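Rendberg Home Forum > Bedroom & Linens > Top sheets: yes, no, or why are we still doing this

Started by gangadharan_s
May 14, 2026

I have given up the top sheet. I slept under one for 34 years because my mother did, and every morning it was a rope around my left ankle. Now it's fitted sheet, duvet, cover, done. My wife, Siham, considers this a moral collapse and has kept hers, so we have one bed with two legal systems.

I'd like to hear from people who have made the switch. Specifically:

1. How often do you wash the duvet cover? I'm at every two weeks and have been told this is barbaric.

2. What do you do with the old flat sheets? Mine is a big olive green thing, far too good for rags and too ugly for guests. So far it's a floor cloth. 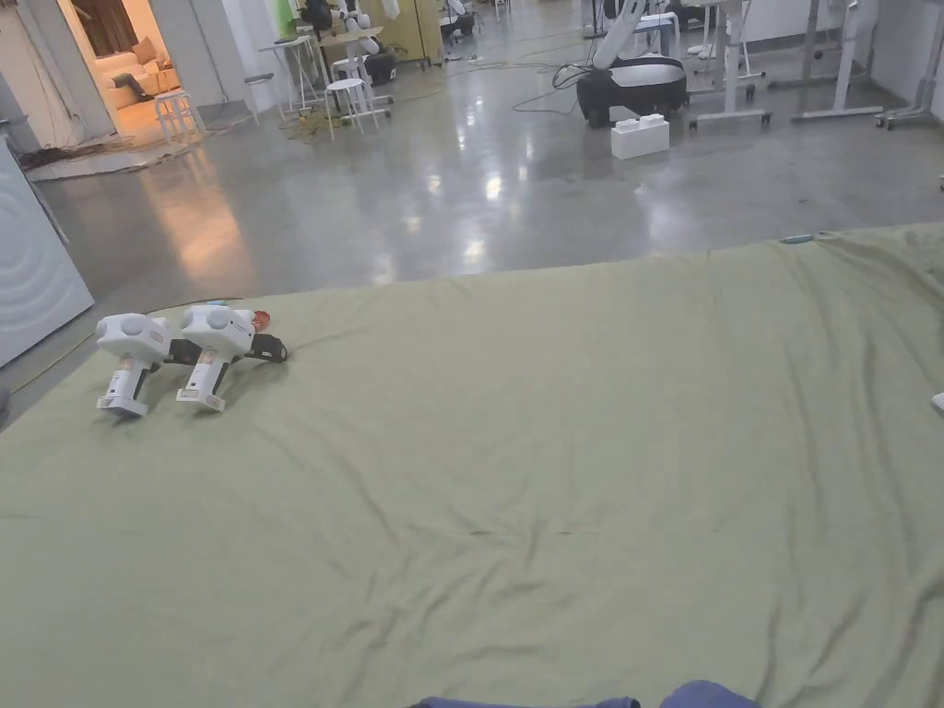
3. Does anyone have a way of getting the cover back on that doesn't involve climbing inside it?

mareike_n
Welcome to the rest of the world. I grew up without top sheets and met my first one in a hotel at 23. I thought it was a packing error and slept on top of it.

Two weeks is fine if you shower at night. If you shower in the morning, think about what you're saying.

pascual.b
Disagree with all of this. The top sheet is the part you wash. That's its whole job. You can throw a sheet in with the towels, but a queen duvet cover goes into my machine and eats everything else in there. Last week I found 4 socks and a pillowcase packed in one corner, all still dry.

mareike_n
Button the cover before you wash it.

pascual.b
It doesn't have buttons. It has those little ties. Whoever invented the ties has never had to be anywhere by nine.

fadwa_eo
I'm with Pascual on laundry and with Mareike on sleep, so I expect to be yelled at by everyone. We do fitted sheet plus a light cotton blanket from May until it cools off, and the duvet goes in the closet. No top sheet, no cover wrestling. The blanket washes like a towel.

Color matters more than people let on, too. I went pale green this year after a long stretch of white, and it forgives a lot. Wrinkles included, which is good, as I have not ironed a sheet in my life and I'm not about to start for a forum.
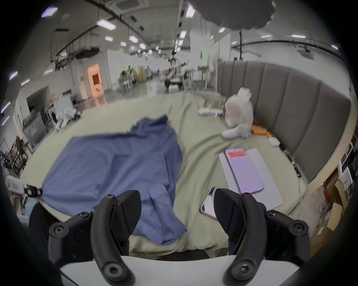 Pale sage, un-ironed, rabbit in residence

gangadharan_s
Fadwa, that's a sensible system and I resent it. What do you do on the one cold night in May?

fadwa_eo
Complain. Then socks.

siham.g
Since my name has been brought into this: the top sheet only becomes a rope if you kick like a mule. Mine is flat in the morning. I tuck it in at the foot with proper corners, and his half used to come loose within the hour. He has never once tucked a corner. He thinks the fitted sheet does it by magic.

gangadharan_s
The fitted sheet does do it by magic. That's what the elastic is.

pascual.b
Siham gets my vote for moderator.

fadwa_eo
On question 3, since everybody skipped it. Turn the cover inside out, reach in and find the two far corners, grab the duvet's corners through them, and flip. Don't let go until you've shaken it down. If there's another person in the house, give them a corner. Same rule as folding anything big: hold the corners and the middle sorts itself out. I'd practice on something small first, a towel on a bare mattress is plenty.
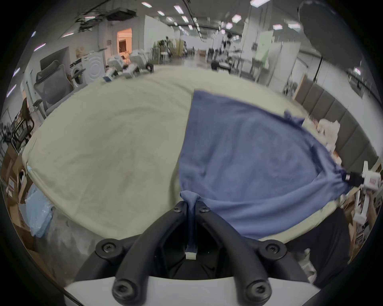

mareike_n
The flip works, but only if the duvet is the size it claims to be. I bought one from Travaner that was a good hand shorter than its own cover, and it spent the winter huddled at the bottom like it was hiding from me. Measure before you blame your technique.

pascual.b
Or, and hear me out, use a top sheet.

gangadharan_s
Tried the flip. I was inside it again by the second corner. Siham watched the whole thing and offered no corner.

siham.g
I was busy tucking mine.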